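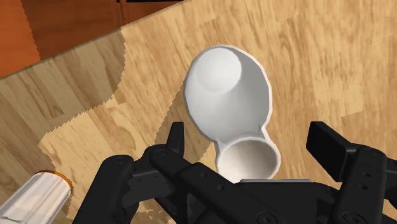 Buying a robot arm is a lot like getting a puppy. The puppy is only the start! You also need a bowl, a leash and a place for it to sleep. Mahmoud Ezzat plans equipment for a company called Zurnus, and he loves making lists.

First he writes down the jobs. Will the robot pick up round things? Skinny things? Soft things, like lettuce? The part that grabs is called a gripper, and it has to fit the job. Two fingers can do plenty — but a very wide box might need a different gripper. 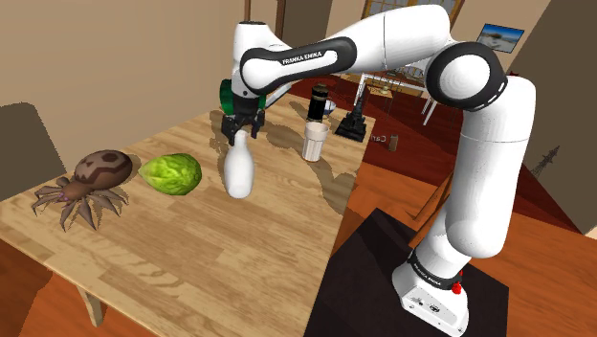
Next comes the space. An arm can swing a long way, so Mahmoud gets out his tape measure. He also asks what it will stand on, because a wobbly robot misses things.

Then it's money time! His list had 44 items on it, and only one was the arm. There were cables, bolts, spare finger pads and 2 days of lessons for the team. The pads alone came to 600 dollars. Wow!

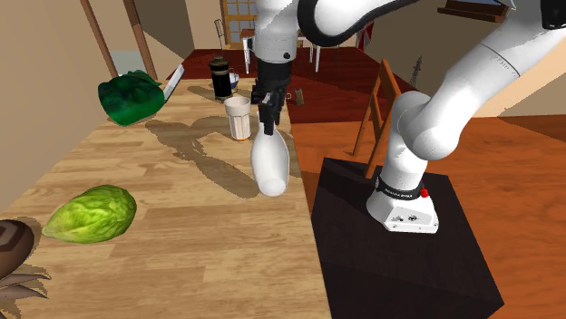 Tranari Kids • Issue 9

Try it yourself! Pick a chore at home and plan a robot for it. What would it need to grab? How far would it reach? Draw the gripper first, then write your shopping list — and leave a little money for surprises.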